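4. Hanging the curtain and putting up your letters

Right, the table's built and you've had your cup of tea, so on to the bit I like best! Give yourself a Saturday morning for this section. You'll need the Helik curtain, the pins from the small bag, the letter pack and a stepladder that doesn't wobble.

1. Shake the curtain out and hang it over a door overnight if you can. Mine came folded up very small and I was far too impatient, so it's had creases in it ever since (a dark cloth hides most of them, thank goodness).

2. Find the middle of the top edge and pin that first, a little way below the ceiling. Then work outwards, one side and then the other, letting the cloth fall in folds as you go. Don't pull it tight.

3. Bring the two ends forward so they curve round the sides of the table like a booth. Go easy at the corners – that's where the cloth likes to come away from the wall, and an extra pin or two up there does wonders.

Caution: get down off the ladder and move it. Please don't lean across. I did, in Wevuvville, with a mouthful of pins, and I don't recommend it.

4. Lay your letters out on the table before any of them go up. I do a short word on top and a second one in capitals underneath, and I shuffle the colours about until no two neighbours are too alike. Pale ones show up beautifully against charcoal.

5. Start with the biggest letter of the bottom row and build out from it. The lower word wants to sit near the middle of the curtain, with the top word above it and a touch to one side if you fancy something less formal.

6. Stand back at the far end of the room and have a look. A letter on a slight tilt looks cheerful, so leave it be unless it really bothers you.

Note: the Wenositz pack comes in 16 colours, and the Margaritis one is cheaper but you get what you're given. Either will do. Keep your spare letters flat in the box, as they curl if you stand them on end.

7. Last of all, wipe the table down with a barely damp cloth and dry it straight away. Light wood marks if you let water sit on it, and no amount of rubbing gets the ring out afterwards (ask me how I know!).
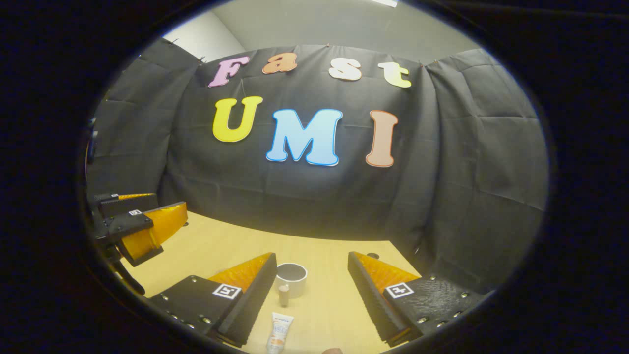 Leave everything up overnight before you go on to section 5, and check the top pins again in the morning. If the cloth has sagged between two of them, pop another one in halfway along.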